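The robotics club at Hirndale Secondary lost its workshop in the middle of a build. When the school closed its doors, the club's one working arm was locked in a cupboard beside the metal shop, and the 12 members went home with a list of passwords.

They have kept meeting. Three afternoons a week they log in from kitchens and bedrooms across Costarham and work on a two-armed robot that exists only in software. Their teacher, Ginette Kennedy, picked the task: move an egg between a carton and a plate without dropping or crushing it.

"I wanted something everybody has in the fridge," Kennedy says. "They know what an egg does when you squeeze it."

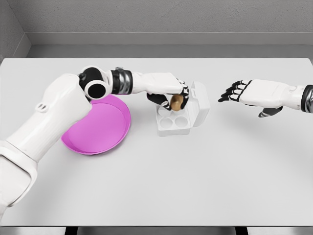
Simulator still courtesy of the Hirndale Robotics Club

The left hand does the gripping, with thumb and fingertips closed on a golden-brown egg over the open carton. Getting that grip right took most of the spring. Ravinder Campbell, in Grade 11, wrote the code that sets how far each finger curls. His log shows 286 attempts, and he has kept the bad ones.

"The egg would shoot off the table," he says. "Or the fingers went straight through it, and then you know your contact settings are wrong."

Svitlana Boiko looks after the carton and the plate. She changed the plate's colour to pink so it would be easier to find against the white table. She is also working on a routine for the right hand, which for now mostly waits its turn.

The club shares one computer for the heavy runs, a second-hand machine in Kennedy's basement that cost $200. Students book time on it through a spreadsheet. Campbell tends to take the late slots.

The members hope to try the same grip on the real arm in September, starting with plastic eggs.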